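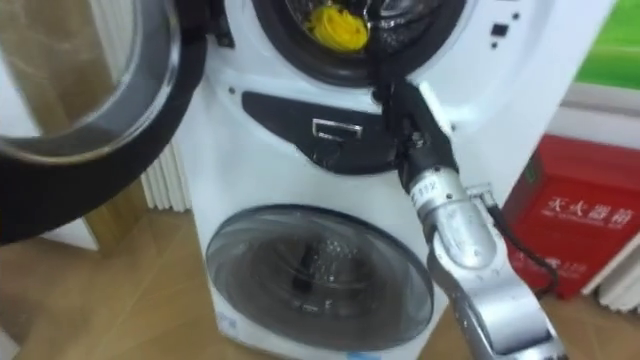 Elville Household Laundry Records
Data card and README, version 4
Released 30 April 2018

Summary

The Elville Household Laundry Records are a collection of written logs kept by households in the town of Elville. Each log lists the loads of laundry washed and dried at home, the program chosen, the kind of items in the load, and the readings from a plug-in energy meter. The collection covers 400 households. It is published by the Livico Institute for Domestic Energy Use as a set of plain text tables.

This document describes the contents of the tables, the way the entries were gathered and checked, the known gaps, and the terms of use. Users are asked to read the section on known problems before working with the energy readings.

Contents of the release

households.csv
One row per household. Gives the household code, number of residents in bands, type of home, and whether the washer and dryer are separate machines, a stacked pair, or a single combined machine.

loads.csv
One row per load. Gives the household code, the day number within the logging period, start time to the nearest quarter hour, program, selected temperature, fill level as judged by the resident, and main type of item.

meter.csv
One row per load for which a meter reading was taken. Gives the energy used in kilowatt-hours, the time of the reading, and a quality flag.

fabric_terms.csv
A list of 938 words and phrases used by residents to describe the items in their loads, each matched to one of 10 standard categories.

notes.txt
Free remarks by residents, with all names and addresses removed.

All files are encoded in UTF-8. Fields are separated by commas, and text fields are enclosed in double quotation marks. Missing values are left blank. The value 0 always means a true zero.

How the records were gathered

Households were invited by letter. Every address in the Elville water district was eligible, apart from homes served only by a shared laundry room. Those who agreed received a printed log book, a meter, and a sheet of instructions. Residents filled in one line of the log book for each load at the time the machine was started, and added the meter reading when it had finished.

Log books were returned by mail and typed in by two clerks working separately. Where the two versions differed, the original page was consulted. Handwriting that neither clerk could read was entered as blank and marked with the flag U.

The standard categories for fabric and item type follow the Zonditov list, which was drawn up for an earlier survey of household linens. The list was adopted without changes so that results from the two surveys can be compared. It does not distinguish between kitchen towels and bath towels. Both are entered under "towels."

Dehghan Metering supplied the meters and tested each one before it was mailed. Meters that failed the test were replaced. The test sheets are kept by the Institute and may be viewed on request.

Field notes

fill_level
Takes the values quarter, half, three-quarter, and full. It is the judgment of the resident and was not checked by weighing. Residents were told to judge the load before the door was closed, with the items lying naturally in the drum.

temperature
Recorded in degrees Fahrenheit. Many machines offer only the words cold, warm, and hot. In such cases the word was kept and the numeric field was left blank. No attempt was made to convert words into degrees.

program
Given in the words printed on the machine, in lower case. The same word may mean different things on different machines. "Quick" in particular should not be treated as a single program across households.

dry_method
Takes the values machine, line, rack, and mixed. A load is marked "mixed" when part of it was removed before machine drying and hung up. This was common for wool and for items with elastic.

flag
A accepted. U unreadable. R reading taken late. S shared outlet, see below.

Known problems

Shared outlets. In some homes with a stacked pair, both machines were plugged into one meter. If a wash load and a dry load overlapped, the reading cannot be divided between them. Such rows carry the flag S and should be left out of any comparison of washing and drying energy.

Gas dryers. The meters record electricity only. For gas dryers the reading covers the motor and controls, and the true energy use is higher. The column dryer_fuel in households.csv should be consulted before totals are calculated.

December. Returns for December are thin. Many residents were away from home or hosting guests, and several log books contain a gap followed by a run of large loads of bedding. Users studying seasonal patterns should treat this month with care.

Small items. Single items washed alone, such as a mat or a pet blanket, appear to be underreported. Remarks in notes.txt suggest that some residents did not regard these as loads.

Hand washing. Items washed by hand were outside the scope of the survey. A few residents recorded them regardless. These lines were removed from loads.csv but any related remarks remain in notes.txt.

Changes since version 3

The fabric terms list has been revised. Spelling variants that were formerly separate entries have been joined under one heading.

Start times falling between midnight and one in the morning were assigned to the wrong day number in version 3. This has been corrected. Totals per household are not affected, but totals per day are.

The column detergent_form has been withdrawn. Too few residents filled it in for the figures to be of use.

Privacy

Household codes were assigned at random and do not reflect street order or date of enrollment. Resident numbers are given in bands. The remarks were read in full by Institute staff, and any passage that could point to a particular family was deleted. Users must not attempt to identify households, and must not combine these tables with address records.

Terms of use

The records may be used free of charge for research, teaching, and public planning. Published work should cite the collection by its full title and version number. Resale of the tables, in whole or in part, is not permitted.

Corrections

Suspected errors should be reported in writing to the records office of the Livico Institute, stating the file name, the household code, and the day number. Confirmed corrections are held for the next version. Tables already released are not altered.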